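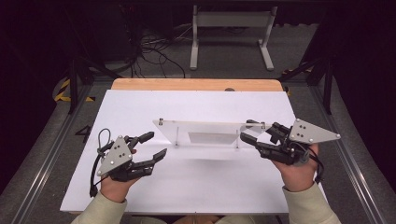

18/09/2018

Drove to Plodbridge for the cup replay and got home with wet socks and half a pie in my coat. The pie was the better half of the evening.

Sarkside have now gone 613 minutes without a goal from open play. I know because Yasir Janjua keeps the figure on the back of his season ticket and read it to me at kickoff, then again at halftime with the new minutes added on, like a nurse with a chart. He has been at it since April. I told him a corner that goes in off the other team's knee ought to wipe the slate clean. He said it did not, and he had clearly given this more thought than I had.

We started well, meaning we kicked off. Kodley was back at left wing after his hamstring and spent twenty minutes asking for the ball with both arms out. When it came he fell over it. To be fair to him, the field at that end is mostly a pond with chalk lines. Plodbridge scored from a throw-in while our two center backs were discussing whose man it was. It was 1-0 and the away end, all 200 of us, went quiet except for the fellow with the drum, who only knows one rhythm and it is a cheerful one.

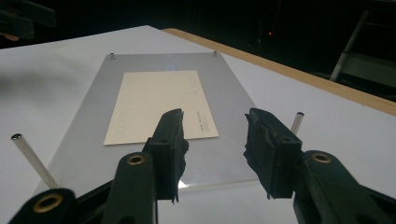

Second half we brought on Yazıcı, who is nineteen and runs as if somebody has stolen his bike. The whole thing picked up. He hit the post, he hit the side netting, he hit a steward. Then with 7 minutes left he crossed it low, their keeper patted it straight down, and our captain bundled it in with his shin from a yard out. Limbs everywhere. I hugged a man I have avoided since the bus trip business. Yasir was already working out whether it counted. (It does. Open play. He looked a little lost afterward.)

Naturally we then lost 2-1, to a header, in stoppage time, from a corner we gave away trying to waste time at their end of the field. I still can't reconstruct how.
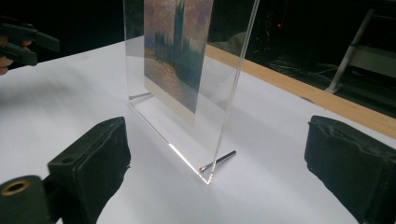
The walk back to the car was the best part, which is a poor thing to say about a cup tie. The fog had come up off the river and the floodlights were still on behind the stand, so the whole sky over the main road had turned a kind of dirty rose. The old water tower stood up dark in the middle of it, greenish like the tower in that Monet-looking print behind the clear plastic, all mauve haze and pink dabs for the water. Yasir said it looked like smog. He was on the phone to his wife telling her we had been robbed.

League game at home next. I said I wasn't going. I've asked him to pick me up at one.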